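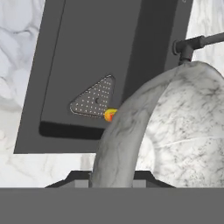 Vedero House will open its doors in March to Ratura, a new exhibition of bobbin lace old and new, with 200 pieces on show and a programme of hands-on workshops for people who have never picked up a bobbin in their lives. Lace of this kind begins with a pattern called a pricking, a piece of card with holes in it that tell the maker where the pins should go, and lace makers have a habit of seeing prickings everywhere: in pegboard, in biscuits, in a rounded triangle of small pale dots set in even rows on a dark grey panel. If you have ever looked at dots like those and wanted to join them up, you are already halfway to understanding how lace is made, and we would love to show you the rest.

Ratura fills the ground floor and the long gallery upstairs. The heart of it is the Gerlach collection, which came to Vedero House as a long-term loan and has never been shown as a group before. It takes in collars, cuffs, bonnet backs, handkerchief edgings, christening gowns and a great many narrow lengths that were sold by the yard and meant for nothing grander than a petticoat. There are prickings too, some so worn that the pinholes have run into each other, along with bobbins in bone and wood, glass beads for weighting them, and lace pillows packed hard with straw.

"I wanted the plain edgings out on show as well as the wedding veils," said Roswitha Fröhlich, curator of the exhibition. "They were made by people working quickly for very little money, and the tension is perfect. You can follow a single thread for as long as your eyes hold out. I have been looking at one particular edging for most of the winter and I am still finding small repairs in it, done at the time by someone who clearly hoped the buyer wouldn't see."

Visitors will be able to look just as closely. Magnifying glasses are built into the cases in the long gallery, at two heights, and there are loose ones to borrow from the front desk. Many of the pieces are mounted on coloured cloth so that the ground – the net or mesh that holds the pattern together – stands out properly. Lighting has to be kept low to protect the older thread, so the rooms may feel dim when you first step in. Give your eyes a few minutes. There are benches.

The newest work in the exhibition comes from Cusum, a group of makers who meet at Vedero House every month and who were asked to answer the Gerlach pieces in whatever way they liked. They have done so with huge energy. One member has copied a fan-shaped edging in garden twine, at a size that needed a pillow as big as a kitchen table. Another has made a collar in fine copper wire. There is a set of bookmarks, a lampshade, a very funny pair of cuffs for a dog, and a long hanging in undyed linen that took two of the group all of last summer and will be shown in the stairwell, where you can walk up past it and see both sides.

Wolfram Frerichs, a member of Cusum who came to lace after many years of mending fishing nets, has three pieces in the show. "Net and lace are cousins," he said. "With nets you have a needle and a gauge and you tie a knot, then you tie the next one. With bobbins you never tie anything until you get to the end. It's all crossing and twisting, and the pins hold it while you work. For the first few weeks I kept wanting to put a knot in. My teacher would just look at me."

He will be at his pillow in the garden room on most afternoons during the run, and he is happy to be interrupted. Other makers will take turns with him. Visitors are welcome to sit down at the practice pillow next to theirs and try the two basic moves, the cross and the twist, which between them make up nearly everything in the building. Children can manage it very well from the age of nine, and younger ones can have a go with thick cotton and large pegs at the table by the window.

For anyone who would like to go further, five workshops are planned. The first is for complete beginners and covers winding bobbins, setting up a pillow and working a simple braid, which you take home with you. The second moves on to a torchon ground, the open diagonal mesh that most people learn first, and adds a fan edge. The third is all about making your own pricking, from drawing dots on graph paper to pricking the card and inking in the lines, and it needs no lace skills whatever – bring a ruler and a sharp pencil. The fourth looks at wire and other odd materials. The last is a mending session led by Roswitha Fröhlich, and people are invited to bring their own pieces along, however tattered. Please don't wash or iron anything beforehand.

Pillows, pins, bobbins and thread are provided at all the workshops and are included in the price. Places are limited by the size of the garden room, and booking is through the front desk or the Vedero House website. There is a reduced price for students and for anyone out of work, and carers come free.

A word about the name. Ratura is what the Cusum makers have called their monthly meetings from the start, after a word one of them was sure she had seen in an old pattern book and which none of them has been able to find again. It stuck, and when the exhibition needed a title there was only one suggestion on the table.

The research behind the show has brought some lovely things to light. Letters kept with the Gerlach collection include orders from a draper asking for more of "the spider one, but narrower", together with a snipped sample still pinned to the page. The spider is a common lace motif, a solid round body with legs running out to the ground on each side, and the team spent several happy days matching the sample to lengths in the collection. The letter, the snippet and the matching edging will be displayed side by side in the first room. Another letter complains at length about the quality of a batch of pins.

Not everything has been solved. A group of prickings in the collection carry pencilled numbers that don't seem to be stitch counts, prices or dates, and a large unfinished piece, still on its pillow with the bobbins hanging, has no pattern that anyone can identify. It will be shown just as it was left. If you recognise the design, or your family has something like it in a drawer, please speak to a member of staff or write to Roswitha Fröhlich at Vedero House. She means it! Two of the labels have already been rewritten thanks to people who saw an early notice about the show and got in touch.

There will be one late opening, until 9 pm, with soup and bread in the hall and all the Cusum makers working at once. Anyone who has heard a room full of bobbins will know why we are looking forward to it. They click against each other like rain on a greenhouse, and after a while people start talking more quietly without noticing. The date will be announced on the website once the kitchen has been confirmed.

Vedero House is step-free on the ground floor and there is a lift to the long gallery. Large-print guides are available in every room, and a touch table in the hall has modern samples of each main type of ground, worked in thick thread so that the structure can be felt. A recorded guide, with makers talking about their favourite pieces, can be borrowed from the front desk or listened to at home.

Entry to the exhibition is free. Photography without flash is allowed in all rooms apart from the one with the draper's letters.

Interviews with Roswitha Fröhlich and Wolfram Frerichs can be arranged through the Vedero House press desk, and reporters who would like to learn the cross and twist before the opening should ask for a seat in the garden room when they call.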